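Trosimier Head View Set

Simulated camera views for testing perception code on a mobile robot with one gripper in view. The set was made by Ya-wen Kwok and Sowmya Rai for the Jokine planner, and it is now shared with other teams.

Contents

3,146 rendered images from 18 home layouts. Each image comes with a depth map, a segmentation mask and the joint state at the same time step. File names begin with the layout number.

How to load

Install the trosimier package, then call load_split("train") or load_split("test"). The test split has 2 layouts which do not appear in training. Depth is in meters. Masks use one ID per object, and ID 0 means the robot itself.

Known problems

The head camera can roll a lot when the torso leans. We kept these images, so please do not assume that walls are vertical. Robot body panels may cover a big part of the lower image — use the self mask before you build the point cloud. In more than 300 images the mask of thin leaves is not exact.
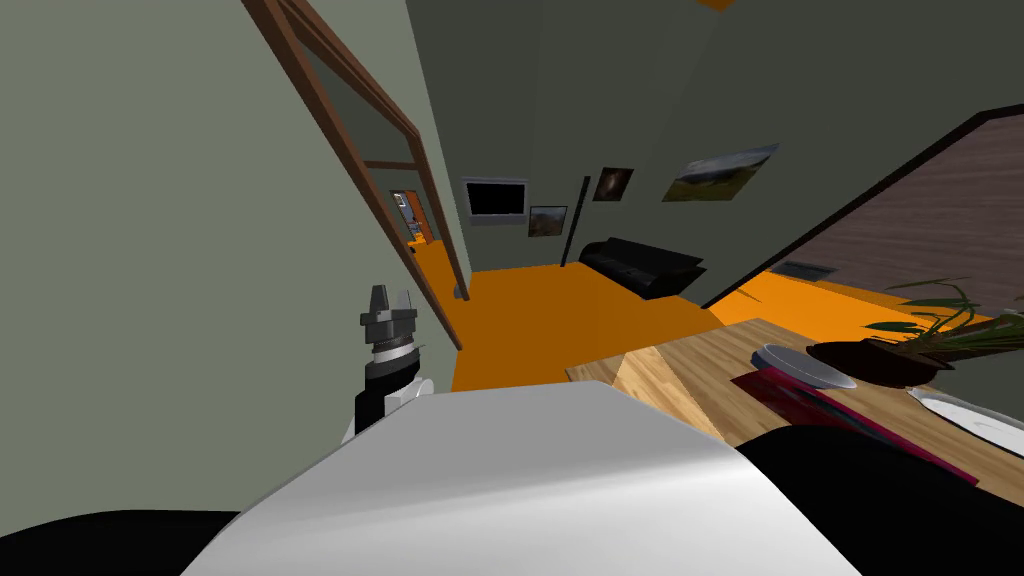

Tilted view of a living area, with the gripper in front of the door frame and the body panels at the bottom.

Changes

29 June 2024: fixed wrong camera roll sign in the joint state files. If you downloaded the set in May, please download it again.

Contact

Questions about masks go to Sowmya Rai, all other questions to Ya-wen Kwok.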